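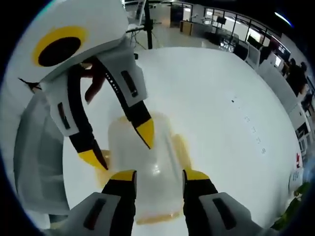 Wrist view, near gripper. Clear cup between the fingers, second gripper coming in from upper left.

Sellau Handheld Gripper Pair – two-hand demo kit
Made by Cronin, Trunville

In stock. Ships in 5 working days.

What you get
Two handheld grippers, yellow-tipped fingers, one fisheye camera on each. Cables, charger, calibration board, carry case. Spare finger tips in a bag, don't lose the bag.

What its for
Recording two-handed manipulation by hand, no arm needed. Pick up both grippers, do the task, stop recording. Policy trains on the wrist views plus gripper pose and finger width. Same fingers bolt onto the arm later so the views match.

Test results, Burngate cup handover set
Task: one gripper holds a clear cup, the other takes it by the rim. White round table, ordinary open office, people and desks left in view. Cups with stains on them were kept in the set on purpose.
Demos recorded: 752
Frames per second: 60
Training on both wrist views beat training on one. Most of the one-view failures were at the rim – second gripper closed too early or too high. Clear plastic on a white table is hard, depth from a single view was poor, so we dropped depth and used color only. Stained cups did better than clean ones, probably more edge to look at. We have not tested glass.

Full write-up and the training config are in the download tab. Config was updated March 14, 2024, use that one, the older file has the left and right cameras swaped.

Notes
Finger tips rated for 3000 grasps, then replace.
Wide lens bends everything near the rim of the view. Do not crop before calibration.
Keep both grippers in sight of each other at start of each demo or the relative pose drifts.
Wipe fingers after food or drink tasks – dry cloth only.
Single gripper sold separately. Left handed grip back in August.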